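Dec 27, 2024
By Lambros Koutsoukos

Every reality show gets a companion app sooner or later, and I've learned to expect very little from them. Talari, the one built for fans of the renovation-and-feuding series "Belter House," costs $4 a month and promises unseen footage, cast diaries and a "live mood board" during each episode. I paid for two months and used it through the back half of the season.

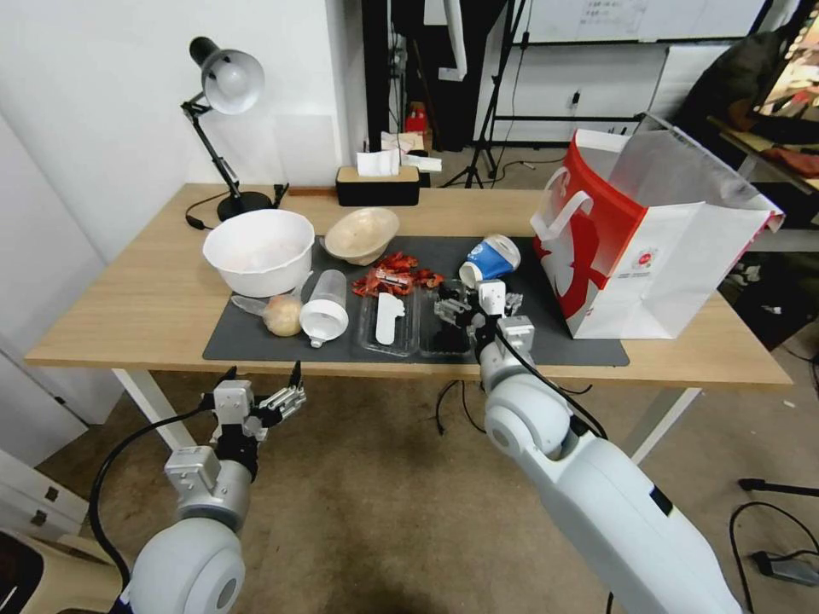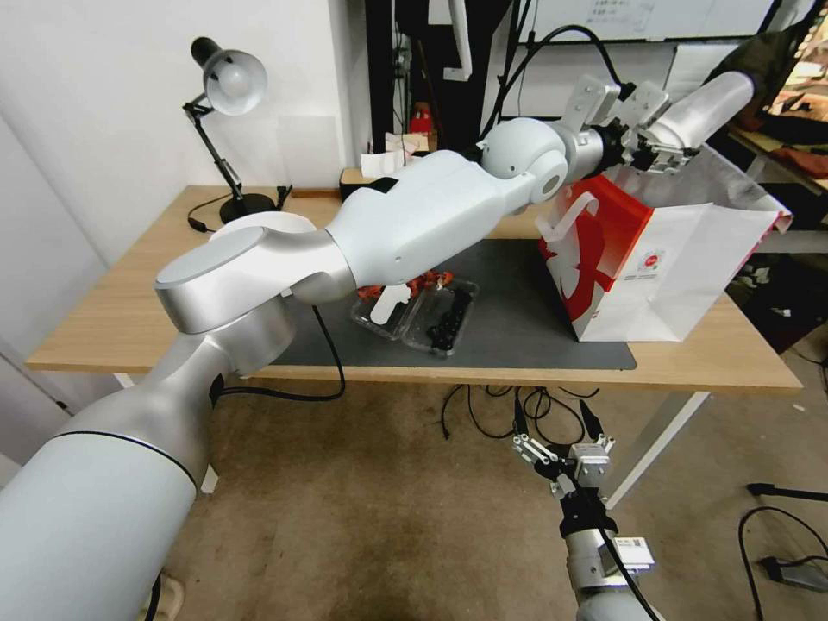

The unseen footage is the main draw, so I started there. The app lists 142 clips. I watched 64 of them before I lost patience, and a good number were scenes I'd already watched on TV with a few extra seconds at the front. One was a cast member looking for her car keys. If you sat through the September premiere hoping to learn what was said in the kitchen before the walkout, you won't find it in the ones I watched.

The cast diaries are better, though I have my doubts about who writes them. Tănase, easily the sharpest tongue on the show, comes across in her entries like someone filling out a hotel comment card. She is "so grateful for the journey." This is a woman who threw a paint sample at her own business partner. Her rival's diary uses the same phrase, spelled and punctuated the same way, so draw your own conclusions.

Then there's the mood board. During an episode you tap a face to say how you feel, and a colored bar moves. That's all it does. It also ran well behind the broadcast on my tablet, so I was being asked to react to an argument that had already gone to commercial.

I will give it credit for the episode guide. It's searchable by cast member, it marks who was feuding with whom at the time, and it settled a long fight in my house over when the Citico trip fell apart (episode nine, before the boat). Somebody put real work into that page. It's also free without an account – you only find that out by scrolling past three sign-up buttons.

Canceling took longer than signing up. The option is under "Help," then "Billing help," then a survey that wants to know which cast member I'd miss most. I picked Tănase, the TV one.

Fans who want every scrap may get their money's worth around the reunion, when the app is supposed to carry a longer cut. I'd wait and see whether it's really longer. Until then, use the guide and skip the subscription.

Rating: 2 out of 5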